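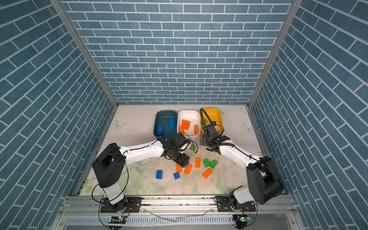 Didier Ferrand had asked for one thing before he agreed to test the new audio interface from Pernura: a headphone output loud enough to use next to a drum kit. The Zakadix 7, announced by the company on September 11, 2018, has two of them, each with its own volume knob and its own mix.

Ferrand used a test unit for 40 hours of rehearsal and recording. He said the second mix saved him the most time, as the drummer could have a click track while the singer did without.

The Zakadix 7 is a desktop USB interface for home studios and small rehearsal rooms. It has four microphone inputs, two line inputs and one instrument input on the front panel. It records at up to 24-bit/96 kHz and runs on Mac and Windows computers. Phantom power is switched in pairs. MIDI in and out are on the back, next to the power socket.

Pernura has also changed the control software, now called Stedov. Users can save a full set of levels and routings and load it again at the next session. Earlier Pernura interfaces will not work with Stedov and will stay on the current software, which will continue to get updates.

A smaller model, the Zakadix 2, has two microphone inputs and one headphone output. It is powered over USB and comes with the same software. It has no MIDI connections.

Price and availability

The Zakadix 7 will cost $785 and the Zakadix 2 will cost $187. Both ship in October through Pernura dealers and the Phetsri online store. A USB cable is included with each model. The rack kit for the Zakadix 7 is sold separately, and its price will be announced when shipping starts.

Review units can be requested from the Pernura press office. Please state which model you need and your delivery address.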